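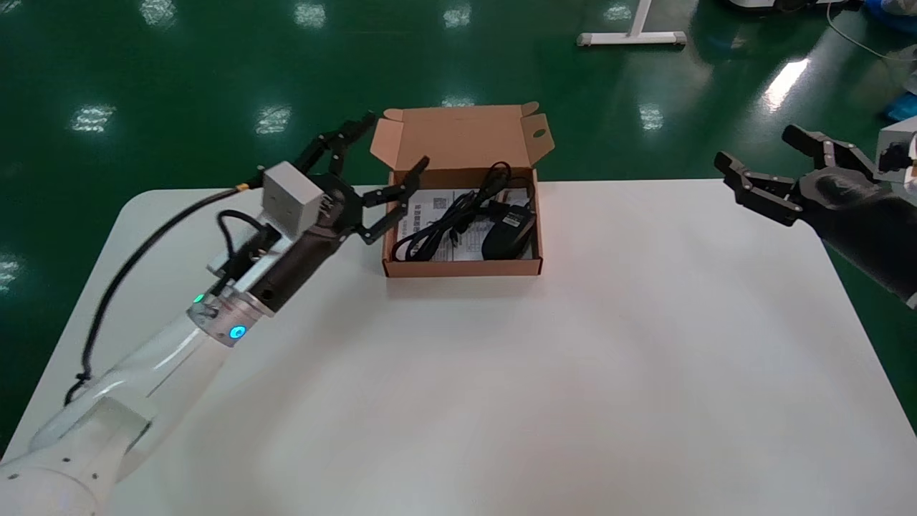
Chapter 10
Packing Tasks with Two Arms

In the preceding chapters, each student team worked with a single arm and a single rigid part. This chapter introduces the Rieger Project, the second major assignment of the course, in which two arms share a table, a box, and a set of ordinary computer accessories. Teams will plan, record, and review 24 trials before submitting a written report.

A wired mouse is a harder object than it first appears. Its shell is curved and smooth, and its cable can shift the load during a lift. Students should therefore choose a grasp before moving the arm. 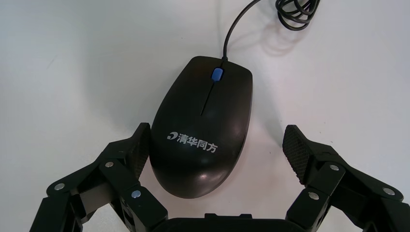 The distance between each fingertip and the object is the first quantity to be entered in the trial log. Unequal distances mean that one finger will make contact early and push the object sideways. Section 10.2 presents a method for correcting this error.

Teams that complete the project may enter the Pavwood Student Challenge, held each August, where the same task is judged under a time limit of 200 seconds. 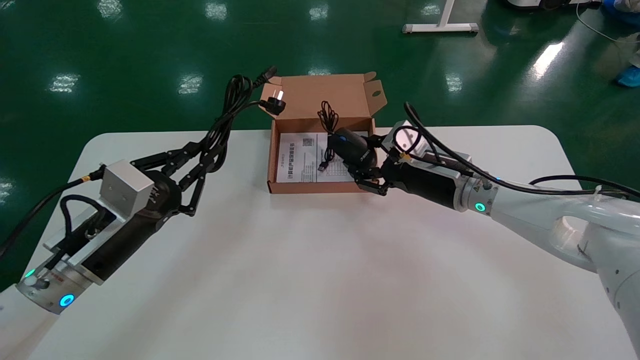 Figure 10.2. Both arms at the box, with the mouse held in the right gripper and a coiled power cord at the left.

Key terms: grasp point, approach path, clearance, shared workspace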